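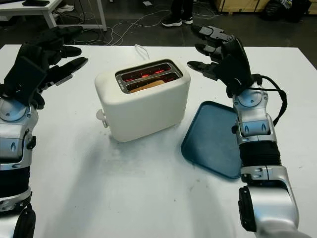 Breakfast gets a page of its own this time, because so many of you wrote in after the November gallery asking what we toast on and what we toast in. I'm a two-slot person and always have been. Four slots just means two of them fill up with crumbs and get forgotten! The white one with the rounded corners is my favourite sort of shape, nothing pointy to catch a tea towel on, and I do love that orange glow down in the slots when it's switched on. A blue tray next to it does for plates, butter knife, jam, the lot - then the whole breakfast can be carried off to wherever the sun is.

A few notes to go with it, for those who asked.

The bread
Mostly a plain white tin loaf from Honorato, the bakery by the bus station. I get there before nine on a Saturday or it's all gone. They sell it in 500 gram loaves, which does the two of us nicely, and the ends get toasted too (the best bit, if you ask me).

The setting
I never go past halfway on the dial. Marcelino Aguiar, who I share a kitchen with, likes his almost black and scrapes it over the sink, so we take turns and don't discuss it.

The crumbs
Unplug it, let it go completely cold, then pull the crumb tray out and tip it into the bin. I used to shake the toaster upside down over the worktop and spent the rest of the morning wiping up.

The jam
Plum at the moment, from the Brallora market. I bought 5 jars and hid two behind the flour.

Kettles and teapots are next, so do send me yours if you've got a nice one - chipped spouts very welcome.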